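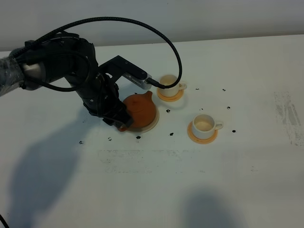

Haushaltsrobotik (Manipulation)

Haushaltsrobotik im engeren Sinn bezeichnet den Einsatz von Roboterarmen und mobilen Manipulatoren für Tätigkeiten, die in Wohnungen, Küchen und kleinen Werkstätten von Hand erledigt werden. Dazu zählen das Decken und Abräumen von Tischen, das Einschenken von Getränken, das Falten von Wäsche und das Sortieren von Kleinteilen. Saug- und Mähroboter werden meist getrennt behandelt, da sie sich zwar selbstständig bewegen, aber keine Gegenstände greifen.

Stand der Technik

Ob Maschinen solche Arbeiten bereits übernehmen können, lässt sich nur für einzelne Aufgaben beantworten. Das Greifen fester, gut sichtbarer Gegenstände auf einer freien Fläche gilt unter Laborbedingungen als weitgehend beherrscht. Schwieriger sind Aufgaben mit mehreren Schritten, mit Flüssigkeiten oder mit biegsamem Material. Ein Arm, der eine Tasse umsetzen kann, kann deshalb noch keinen Tisch decken. Auch die Übertragung auf eine andere Umgebung bleibt unsicher: Verfahren, die an einem bestimmten Tisch zuverlässig laufen, verlieren häufig an Genauigkeit, sobald Beleuchtung, Tischhöhe oder Geschirr wechseln.

In der gewerblichen Fertigung ist die Lage günstiger. Teile kommen dort in bekannter Lage an, Vorrichtungen halten sie fest, und ein Arbeitsschritt wiederholt sich über Monate. Im Haushalt fehlt diese Ordnung. Hinzu kommen Kinder, Haustiere und enge Durchgänge, die langsame Bewegungen und geringe Kräfte verlangen.

Verfahren

Ältere Systeme arbeiten mit fest programmierten Bahnen und einem Modell des Gegenstands. Neuere Ansätze lernen aus Vorführungen, bei denen ein Mensch den Arm fernsteuert und die Bewegungen zusammen mit Kamerabildern aufgezeichnet werden. Der Lellent-Datensatz, der mehrere Aufgaben am gedeckten Tisch enthält, umfasst 1.024 solcher Vorführungen. Davon entfallen 367 auf das Teeservice, die übrigen auf Teller, Besteck und Dosen.

Verbreitet ist die Anbringung einer Kamera am Handgelenk, ergänzt durch eine zweite, feststehende Kamera. Die Handgelenkkamera zeigt den Bereich unmittelbar vor dem Greifer, verliert aber den Überblick über den restlichen Tisch. Kabel müssen so verlegt werden, dass sie bei Drehungen des Arms weder spannen noch am Geschirr hängen bleiben.
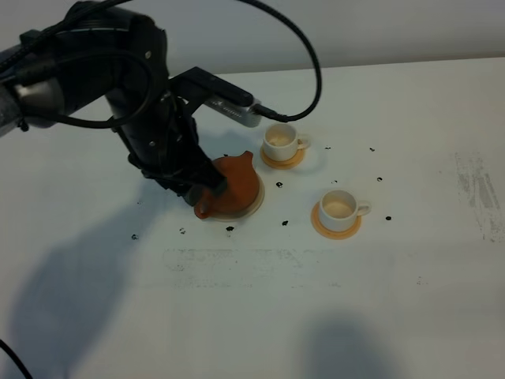 Geschirr wird in Vergleichsversuchen gern verwendet, weil es alltäglich ist und zugleich mehrere Schwierigkeiten verbindet. Glatte Glasuren bieten wenig Halt, Henkel sind schmal, und schon kleine Stöße können Schaden anrichten. Eine gedrungene Teekanne, deren Henkel auf der einen und deren kurze Tülle auf der anderen Seite sitzt, muss zum Ausgießen in einer passenden Ausrichtung gegriffen werden. Wird sie nur am Bauch gefasst, kann sie sich beim Kippen im Greifer drehen. Die Tassen daneben stellen eine leichtere Aufgabe dar, solange sie lediglich auf ihrer Unterlage verschoben oder angehoben werden sollen. Beim Zurückstellen kommt es dagegen auf die Mitte der Unterlage an – eine Abweichung von wenigen Millimetern reicht unter Umständen aus, damit das Gefäß schräg aufsetzt.

Bewertung

Einheitliche Prüfverfahren haben sich bisher nicht durchgesetzt. Das Protokoll Vaslow sieht für jede Aufgabe 100 Durchgänge vor und wertet einen Versuch nur dann als gelungen, wenn alle Teilschritte ohne Eingriff abgeschlossen werden. Brokeck vergibt dagegen Punkte für Teilschritte. Ergebnisse nach beiden Protokollen sind daher nicht vergleichbar, was in Veröffentlichungen nicht immer vermerkt wird. Auch die benötigte Zeit wird uneinheitlich angegeben, teils mit, teils ohne die Pausen für das Zurücksetzen der Gegenstände.

Offene Fragen

Ungeklärt ist, wie ein System einen eigenen Fehler erkennt. Viele gelernte Steuerungen setzen die Bewegung fort, auch wenn der Gegenstand längst aus dem Greifer gerutscht ist. Im Projekt Dubey werden hierfür seit Februar Kraftmessungen an den Fingern mit Bilddaten kombiniert. Ferner fehlen Erfahrungen über längere Zeiträume im bewohnten Haushalt, etwa zu Verschleiß, Reinigung und Wartung.

Siehe auch

Greifer
Lernen aus Vorführungen
Servicerobotik
Teleoperation

Stand: Mo., 16. November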